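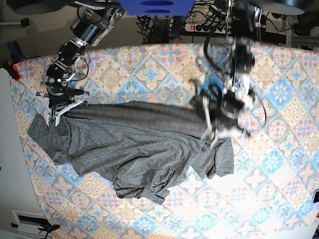
Sleeves first, Ilse Böttcher said, and then the body in thirds, or the crease would land across the chest and stay there.

The Wustgate house had been let since 1915 and the inventory ran to 133 lines. Line 5 read: tablecloth, patterned, tiles. Line 6 read: garment, grey, short sleeves, owner not stated. The agent, Tiedemann, wanted all clothing folded to the width of the Fornell drawer before the keys went back.

I laid the grey thing on the cloth and pulled the upper edge level. The lower part kept its wrinkles. I pressed them outward with the flat of the hand, left to right, and they formed again a little further down.

She said the cloth was the trouble. Things drag on a printed cloth. Her mother had always used bare board.

I asked whether her mother had worn grey.

On Sundays, she said, and turned the left sleeve in. It came to two fingers wider than the drawer. She shook it out and we began again from the hem.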